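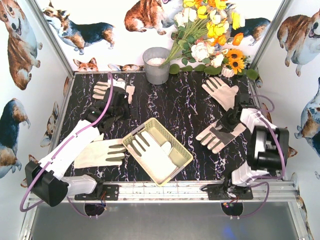
Maarja Rebane wrote:
I don't believe a word of it. An estate agent telling you that patterned walls "knock thousands off" is an estate agent who hasn't had an offer yet and needs something to blame. Has he shown you a single buyer who said so?

Share (7) | Print this page | E-mail this thread

Search the Murkside Homes board: enter keywords Go

Thread: Does novelty wallpaper really put buyers off?
Started May 6, 2019

Leanne Mellor wrote:
No, he hasn't. I asked him straight out and got "general feedback". The house has been up with Sugden since August. They want me to strip the two patterned rooms and paint the lot in something called Eledine, a sort of porridge colour as far as I can tell from the card. Their decorator quoted £453 for the small room alone. I notice it's their decorator.

Phyllis Stockdale wrote:
Get another quote before you do anything. I had a box room done for £185 including the ceiling, and he moved the wardrobe for me.

I do think there is something in it, mind. When we were looking we went round a place with lighthouses on every wall and I couldn't tell you now how many bedrooms it had. All I remember is lighthouses.

Maarja Rebane wrote:
But did you not buy it because of the lighthouses?

Phyllis Stockdale wrote:
We didn't buy it because of the road. I take the point.

Ngân Châu wrote:
Has anyone ever seen figures on this? Every article I can find quotes a "survey" done by a paint firm. You wouldn't ask a butcher whether people should eat more sausages. The last one I read had asked 600 people whether they'd be "put off by bold décor", and of course they said yes, it's how the question was put. Ask the same lot whether they'd turn down a house in the right street at the right price over a bit of paper and see what you get.

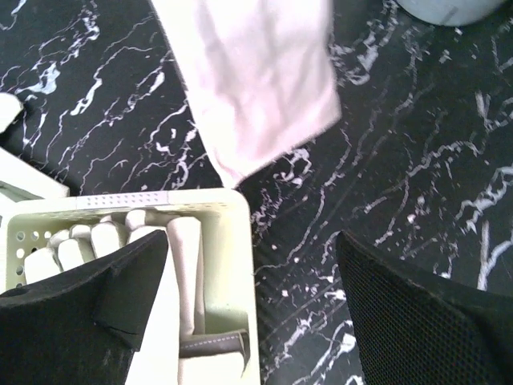
Pauline Bainbridge wrote:
Sorry, can't agree with any of this. We sold last year and it sat for months with a jungle print in the hall. Painted it white, sold to the next couple through the door. Buyers are lazy and they see a job that needs doing. They take it off the offer whether it costs them anything or not.

Ngân Châu wrote:
Did you change the price at the same time?

Pauline Bainbridge wrote:
We came down a bit, yes. That's got nothing to do with it, the hall looked twice the size.

Maarja Rebane wrote:
Well, there you are.

Pauline Bainbridge wrote:
There I am with a sold house, thank you. Leanne's is still up.

Leanne Mellor wrote:
Ouch – but fair. For what it's worth the viewers who stay longest are always the ones with children, and it's the patterned rooms they stay in. No offers from them either, so I don't know what that proves.

What bothers me more is how it comes off. It was hung by the people before us and I've no idea if the wall was sized first. I lifted a corner behind the radiator and the plaster came with it. Someone at work swears by Pivport stripping gel. Is it any better than hot water and washing-up liquid?

Phyllis Stockdale wrote:
Hot water, washing-up liquid and an old sponge. Leave it longer than you think. I tried a gel once (can't remember the make) and it did the same job for a lot more money, and I had to have the windows open all day.

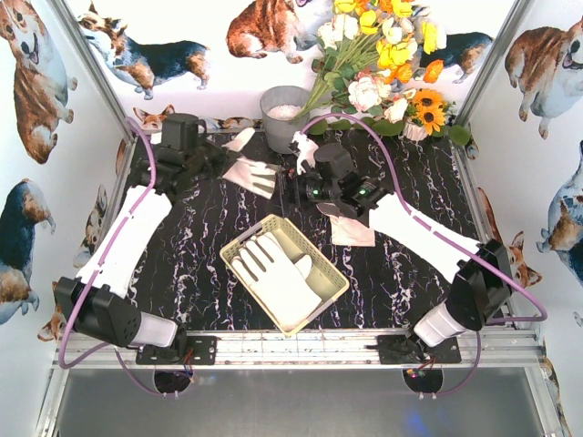
Cartoon corgis on white, with a black marble-pattern top.

Ngân Châu wrote:
I'd leave it up. If you strip it and find bad plaster you're paying a plasterer as well, and the buyer will only paint over your porridge. Ask Sugden to put in writing what they'd raise the asking price to once it's done. My guess is they won't.

Pauline Bainbridge wrote:
They won't put it in writing because no agent puts anything in writing. Paint the small room yourself over a weekend, leave the other, and see whether the viewings change.

Leanne Mellor wrote:
I've e-mailed them Ngân's question. Will post if they answer.

7 shares | 13 comments | Print | E-mail to a friend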